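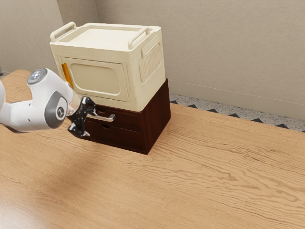

About the Practice

Sorensen Plastic Surgery is a private surgical practice with offices in Stetine and Batamari. Our surgeons work in reconstructive and cosmetic surgery of the face, breast, hand and body. The practice opened in June with a single consulting room in Stetine, and the Batamari office was added when patients from the coast began making the trip inland for follow-up visits.

All of our surgeons completed 5 years of residency in plastic surgery and passed the specialist board examination. Each of them takes part in the monthly case meeting at Onelik Hospital, where difficult reconstructions are discussed before a date is set for the operation.
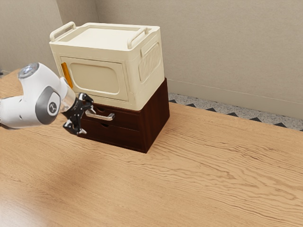 Gripper on the handle of the upper drawer.

What We Do

The practice performs 400 operations a year. Most are breast reconstruction, eyelid surgery, scar revision and repair of hand injuries. Longer procedures are done at Onelik Hospital, with an overnight stay. Smaller ones under local anesthesia are done in the procedure room at Stetine, and patients go home the same day.

Every new patient has two consultations before surgery is scheduled. The first covers medical history, current medicines and what the patient would like to change. The second is for the surgical plan, the consent form and the written estimate. We ask for at least 10 days between the two visits - longer if blood tests or scans are needed.
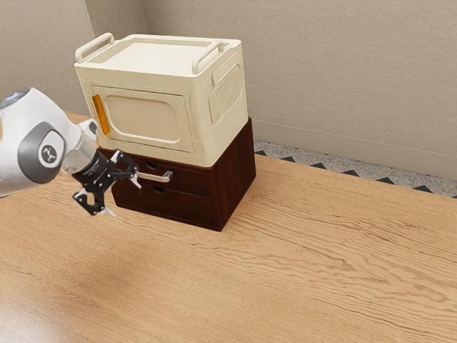

Follow-up is included in the surgical fee for one year. Dressings and stitches are handled by our nursing staff at either office, and patients may switch offices if that is easier for them. A surgeon is on call at night and on weekends for anyone who has had an operation with us in the past month.

Teaching

Residents from Onelik Hospital spend part of their final year with us. They may be present at consultations and in the operating room. Patients are asked beforehand and can say no - this does not affect their care or their place on the schedule.

Offices

Stetine: consultations, procedure room, dressings, billing
Batamari: consultations and dressings only

Page last updated March 2, 2020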